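Search this book
Go
Contents Index Glossary

Chapter 7
Comparing Grippers on Mixed Objects

7.1 What a comparison has to settle

A gripper is chosen for a job, and the job is rarely a single part of known size. Chapter 6 dealt with holding force on machined blocks, where the shape of the part is given and the friction can be looked up. The present chapter takes up the harder case, in which the objects differ in size, stiffness and surface, and lie against one another in a container.

Two questions must be kept apart. The first is whether the jaws can reach the object at all. The second is whether, having reached it, they can lift it without slip or damage. A single success rate mixes the two and is of little use to a designer. A gripper that fails on reach needs longer or thinner fingers. A gripper that fails on hold needs a different pad, a different force limit, or both.

The worked data in this chapter come from the Lustdale trials, in which two parallel-jaw tools were run on the same set of tasks. The Trirow tool has stiff pads and a fixed force limit. The Prernummont tool has softer pads and a force limit set by the operator. The full set holds 2,600 attempts, of which 2,000 were made on produce and the remainder on packaged goods. Attempts were logged by the method of Kumarasinghe, described in Section 7.4.

Share 34

7.2 Objects in an open box

Fruit is a convenient test material. It is cheap, it varies from piece to piece, and damage to it is easy to judge by eye after a day in storage. A mandarin yields slightly under the pads and has a dimpled skin. An apple is firm and smooth, and its width may come close to the full opening of a small jaw. A kiwi is oval, so the width across the jaws depends on the angle of approach.
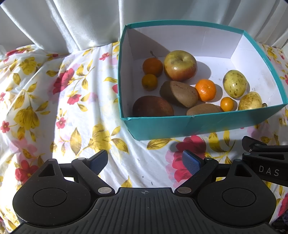
The walls of the container matter as much as the fruit. A piece lying against a wall leaves no gap for the outer finger, and the operator must either tilt the tool or move the piece first. In the Lustdale log such a move is entered as a separate action. If it is left out, a tool with thick fingers will seem to do better than it should, as the cost of each extra move disappears from the record.

Neighboring pieces have a similar effect. Where two fruits touch, the finger must enter between them, and the width of the fingertip sets the limit. The clearance c on each side of an object of width w, with the object centered in a jaw opening of a, is

c = (a - w) / 2

Here a is measured between the inner faces of the pads. Clearance inside the jaw does not guarantee room outside it. The thickness of pad and backing together must be compared with the free space next to the object, and this second check is the one most often skipped.

Lighting should be noted for each run if a camera guides the tool. Direct sun on one part of a box and shade on the rest can change the apparent edge of a dark object. A log that omits this will charge to the gripper errors that belong to the camera.

7.3 Choosing the number of attempts

Each tool was given 155 attempts on every type of object before any rates were compared. Section 7.5 shows how the width of the confidence interval follows from this number. Before reading on, the student should review the binomial distribution in Appendix B.

0 comments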